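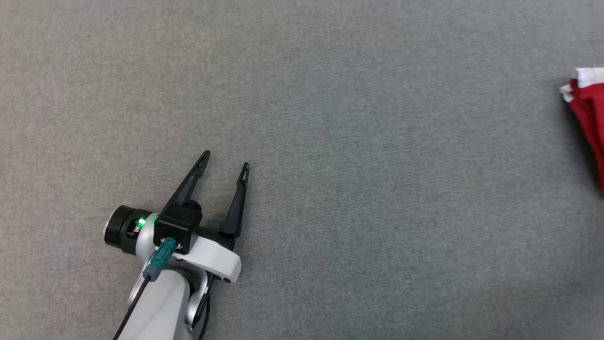
Figure 6.1 A mid-grey surface with a fine, speckled texture.

CHAPTER 6
Living with Grey: Colour and Texture Underfoot

In this chapter you will meet
the difference between a colour and a mixture of colours
pile, weave and the way each one handles light
how wear and soiling show on plain and speckled floors
the small sample and the large room
a first floor plan for the Todorova flat

When I was first let loose on a real room, with a real family waiting to walk about in it, I spent the best part of a month on the walls and one afternoon on the floor. I had paint cards pinned up in three rows. I had opinions on skirting boards. For the floor I wrote the word "grey" on the order form and went home pleased with myself, and I was still pleased right up to the moment the fitter, a patient man called Rizwan Bangash, rang me and asked, "Which one?" He had 43 greys in his book. I had been thinking of grey as a single thing, like salt, and I had to drive over and sit on an upturned crate in his storeroom while he turned the pages for me, and I have been grateful to him ever since.

So we begin with his question, and I'm afraid we shall be staying with it for quite a while. If you have come straight from Chapter 5, where we were dealing with strong wall colours and the ways they quarrel with each other, you may feel that a chapter on grey floors is a bit of a come-down. Please bear with me. The floor is usually the largest unbroken surface in a room once the doors and windows have been taken out of the walls, it is the one we touch all day long, and it costs a good deal more to change your mind about than a tin of emulsion.

Two kinds of grey

Let us take the simplest case first. You can make a grey yarn by dyeing all of it one grey. Every fibre has been through the same bath and comes out, near enough, the same shade. Makers call this a solid. You can also make a grey yarn by taking fibres that are already different colours — black and white, say, or brown and cream with a little blue thrown in — and blending them before they are spun. Hold the second sort at arm's length and your eye does the mixing. Hold it under your nose and the grey falls apart into its pieces.

The two may match perfectly on a paint card and still behave quite differently once they are down. A solid grey gives you an even, calm field, very handsome, and it will show you every crumb of toast. A blended grey has light and dark in it from the start, and so a stray bit of fluff has somewhere to hide. Families with dogs tend to work this out without any help from a textbook, but it is surprising how often designers forget it when there is a pale, smooth, beautiful sample lying on the desk.

There is a price to pay on the other side, too. The more contrast you put into the blend, the busier the floor becomes, and a small room with a very lively floor can be tiring to sit in. Rosalind Tran, whose notes on school libraries you will find at the back of this book, used to half close her eyes in front of every sample. If the speckle vanished she was happy to use it in a reading room. If it still jumped about she kept it for the corridor. I have never found a better test, and it costs nothing!

Pile, weave and light

Colour is only half of it. The other half is what the surface does with the light that lands on it, and you can try this at home with a velvet cushion, or an old corduroy jacket if you have one. Brush it one way and it goes dark. Brush it the other and it goes pale. The dye hasn't changed in the least. When the tufts stand towards you, you look down into the shadows between them, and when they lean away, you see their sides, which throw back more light.

A cut pile does this most strongly, and the longer the pile, the stronger the effect. A looped pile does it less. A flat weave has hardly any nap to brush, though it has a direction of its own, and two lengths laid crossways to each other can look like two different orders. This is why fitters are so careful to run every piece the same way, and why you must be careful to say on your drawing which way that is. A small arrow will do. I once left the arrow off, in a hotel sitting room that we shall come back to in Section 6.4, and I can still see the join.

The small sample and the large room

Samples are liars, though they mean well. A square the size of a paperback, seen on a white desk by a bright window, will nearly always look darker than the same stuff laid from wall to wall. Ask for the biggest piece you can get and put it on the floor, where it is going to live. Look at it in the morning, look at it again at four o'clock on a November afternoon, and then switch on the lamps and look once more. Walk round it. If the room has a window at one end only, stand with your back to the window and then face it.

Keep a record as you go, however dull that seems. Shota Hirano's sample diary, parts of which are printed in Section 6.3, runs to 501 entries, most of them only a line long. "Warm by the door, green by the sink" is one of my favourites. "No" is another.

Your project for this chapter

We return now to the Todorova flat, which you measured up in Chapter 2. You will remember the long hall, the two bedrooms and the living room with its awkward corner. Biljana Karagiannis has kindly redrawn the plan for us with the door swings marked, and you should work from her version and put your own rough one away. Before you read Section 6.1, please do the following.

Walk through the plan with a pencil and shade the places where people will tread most often.

Choose one grey for the hall and one for the living room. They may be the same, but you will need to say why.

Mark the direction of the pile or weave in each room with an arrow.

Write 32 words, no more, explaining your choice to the person who has to vacuum it.

6.1 Where the Grey Comes From

Long before anybody dyed wool grey, there were grey sheep. The fleece of a grey animal is seldom one colour all through, and a spinner who sorts it by hand will soon have several little heaps in front of her, running from nearly white to nearly black. It is with those heaps, and what can be made by mixing them, that we shall start.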